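Zultovura Household Food Terms: Data Card

Version 6
Release date: August 14, 2026
Maintained by the Jelance Language Resources Office

Summary

Zultovura is a word list of everyday terms for food, food storage and food serving, as they are used in American English homes. Each entry gives a headword, a plain definition, any regional variants on record, and one or more sample sentences. The list was prepared for dictionary editors, teachers of English as a second language, and staff who write labels and public notices.

The current release holds 3,372 entries. Of these, 2,947 have been reviewed by two editors. The remaining entries carry the status "single" and should be checked before they are quoted in print.

Contents of the release

terms.csv: the full list, one entry per row
variants.csv: regional and older spellings, linked to terms.csv by entry number
sentences.csv: sample sentences with source codes
topics.txt: the 66 topic labels and their scope notes
CHANGES.txt: corrections made after the previous release

All files are encoded in UTF-8. Fields are separated by commas, and text fields are enclosed in double quotation marks. Empty fields are left blank; the word "none" is never used as a filler.

Fields in terms.csv

entry_no: a permanent number, not reused when an entry is withdrawn
headword: the term in lower case, unless it is a proper noun
part: noun, verb, adjective or phrase
definition: one sentence, written without the headword
topic: one or two labels from topics.txt
status: double, single or withdrawn 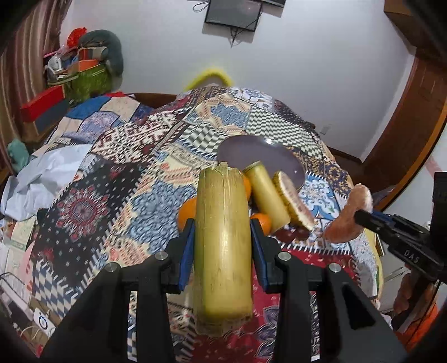 Headwords are entered in the singular. A plural form receives its own entry only where its meaning differs from that of the singular, as with "greens" or "leftovers." Compound terms are listed under the first word, with a cross-reference from the second where readers are likely to look there.

Sources

Sentences were drawn from three kinds of material: letters and recipe cards deposited with the Malinowski Collection, written replies to a mailed questionnaire, and short passages composed by the editors. Source codes beginning with M, Q and E mark these in turn. Names and street addresses were removed from all M and Q sentences before editing began. Spelling in M sentences has been kept as written, including spellings that would now be marked as errors.

The questionnaire asked respondents to name common items and to describe how they would ask for them at the table. Replies that gave a brand name in place of a common term were kept in a separate file and are not part of this release.

Editorial policy on overlapping terms

Many household terms overlap, and the list does not attempt to force them apart. Where two words are used for the same thing by a large share of respondents, each has a full entry and the two are linked.

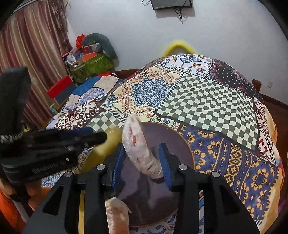
Terms for wrapping and serving caused the most disagreement during review. The topic label "covering" now includes wrap, wrapper, film, bag and sleeve, all of which were formerly divided between "storage" and "shopping." Editors were asked to choose the most general term that a reader would accept. A pale bundle in clear plastic, much like wrapped bread, is therefore "wrapped," and the narrower words "bagged" and "sealed" are kept for cases where the closure is known. The same rule applies to "board," which covers any flat serving piece, including a round, dark brown one with a lighter rim.

Known limitations

Coverage of terms from coastal fishing towns is thin. Verbs are underrepresented in comparison with nouns. Several definitions under the topic "measures" still rely on older cup and spoon sizes and are due for revision in January.

The list should not be used as evidence of how often a term occurs. Sentences were selected for clarity, and their number has no relation to frequency of use.

Related resources

The Jidano pronunciation file may be joined to this list through entry_no. It is issued separately and follows its own release schedule.

Terms of use

The list may be copied and adapted for teaching, research and editorial work, provided that the version number is stated. Corrections should be sent to the Office in writing, with the entry number and a source for the proposed change.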